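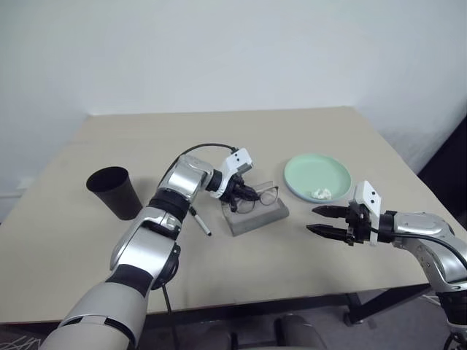

My sister says I should give up on the sourdough and buy a loaf like a normal person. She said it on the phone this morning before I'd even gotten to the part about the smell! Then she asked whether I'd been feeding the starter with the cheap flour again, and I had to admit that yes, I had, because the store in Grarcombe was out of the good stuff and I wasn't going to drive all the way to Nesard for one bag.

10th June

So anyway, the starter. I came down to the kitchen at six-thirty and it had a layer of gray liquid on top and it smelled like nail polish remover. I know that means hungry. I've read the page in the Kramer book so many times that it falls open there by itself, and it says hungry, pour it off, feed it twice a day, be patient. I am not a patient person. I poured it off, gave it a big scoop of rye and some water from the kettle that had cooled down overnight, and then stood there staring at the jar as if it was going to do something for me before coffee.

I've had this starter going since February. It was a sad little paste for the first two weeks and then one night it shot up and pushed the lid off and got all over the shelf above the radiator, and I was so proud I took the lid around to show the neighbors. (They were polite.) Since then we've had a good run, really. The loaves through March were flat but they tasted right, and by April I was getting that nice open middle and the crust that cuts the roof of your mouth. Then May came and it got warm and everything went haywire. The dough that used to take all night was over the edge of the bowl by the time I'd finished watching one show.

That's the bit I can't get the hang of. Every recipe gives you hours, and the hours are for somebody else's kitchen. Mine faces south and has that stupid skylight, so in the afternoon it's like a greenhouse in there, and then at night the wind comes in under the back door and it's chilly enough for socks. I tried putting the bowl in the hall closet last week. It worked pretty well until I forgot it was in there and hung my wet raincoat over it. I had to throw out the towel.

Today's plan was simple. One plain white loaf with a bit of rye in it, 300 grams of water, salt, nothing fancy, no seeds. I'd decided no seeds because last time I put in sunflower seeds and they got under my bottom teeth and I was at it with floss until bedtime. I mixed at eight, and by mixed I mean I got my hand in there up to the wrist and then the phone rang. Of course it did. I answered it with my elbow, sort of, and that was my sister, see above. She wanted to talk about the trip to Flornano in the fall and whether we should get the place with the balcony or the one closer to the beach, and I stood there for half an hour going "mm" with dough drying between my fingers. I voted balcony. I think she'd already booked the other one.

She's been on at me about the bread since Easter, when I brought a loaf over and her husband couldn't get the knife into it. Fine, it was a brick. But she had three slices once it was toasted, I saw her, and she put the good jam on it too. She also thinks it costs more than buying it, and I haven't done the math on that and I'm not going to. There's the flour, there's the oven going full blast for an hour, there's the cast iron pot I bought myself for my birthday. I'd say I'm a few years away from breaking even.

First fold at nine. Second fold at nine-thirty, and it was already feeling puffy, which for a starter that smelled like a nail salon three hours before was a nice surprise. I washed up, put a load of towels in, answered two emails I'd been ducking since last week (the insurance people, and the library about the book I swear I returned) and then it was time for the third fold and I was late for it. It had spread out and gone kind of shiny. I gave it a good firm tug from each side and told it to behave.

I skipped the fourth fold. The book wants four, but I had to go out for milk and I got talking at the checkout, and then the road by the bridge in Grarcombe was down to one lane again and I sat there with the windows open, listening to somebody else's radio. They've had that lane closed so long there are weeds growing around the cones. By the time I got home the dough was right up to the rim with one big bubble on top like a blister, and I thought, okay, well, that's us, no time for anything else.

Shaping went badly. It always does when the dough's that loose. I put too much flour on the counter, then it wouldn't grip, then I wiped some off and it stuck like glue and I tore the skin I'd just spent five minutes making. I pinched it together underneath and flipped it into the basket and stuck the whole thing in the fridge so I wouldn't have to look at it. Ate lunch standing up. Cheese and the last heel of the old loaf, which was hard but good with mustard.

Afternoon was a wash. I lay down with the magazine for ten minutes and woke up at four with the page stuck to my cheek. The towels had been sitting wet in the machine that whole time so I ran them again. It rained a little, not enough to do the beans any good, so I went out and watered them anyway and found that something's been eating the leaves from the bottom up. Slugs, I bet. I'll go out with the flashlight later if I can face it.

Oven on at five, pot inside, lid on. I always forget how hot it makes the kitchen, and then I open the back door and the flies come in. At quarter to six I tipped the dough out onto the paper and it held! Not tall, but it had a real shape, a sort of cushion, and when I slashed it the blade didn't drag for once. (New blade. I'd been using the old one since forever and I don't know why, they come in a pack of 20 and they were sitting right there in the drawer.) In it went, lid on, and I burned the same spot on my thumb I burned last time.

I'm trying to be better about the lid. What I do is I get nosy and lift it early, and all the steam goes up my sleeve and the top sets before it's finished rising. Tonight I went and sat on the front step so I couldn't. Twenty-five minutes is a long time on a front step with no book. A cat came by, looked at me, and left.

And when I took the lid off there it was, split open along the cut with a proper ear on it, the best one since April. I actually clapped. Then I gave it the rest of the time uncovered and got it out onto the rack and it crackled, which is my favorite part of the whole business, that little ticking noise while it cools. I sent my sister a picture and she wrote back "ok but is it edible," and then a minute later, "save me half."

I was supposed to leave it for two hours. I lasted forty minutes. The middle was a tiny bit gummy, my own fault, and the bottom's darker than I like, so next time I'll put the baking tray on the rack underneath. But the taste! Sour enough that you notice, and salty, and the butter went straight in. I had two slices and then one more over the sink, and wrapped what was left in a dish towel, one of the twice-washed ones.

Fed the starter again before I came up. Rye and a bit of the cheap white, there's no choice until I get over to Nesard. It had little bubbles down the side of the jar already and it smells more like apples now. I need to remember to write flour on the list, and slug stuff, and call the library back before they close at noon.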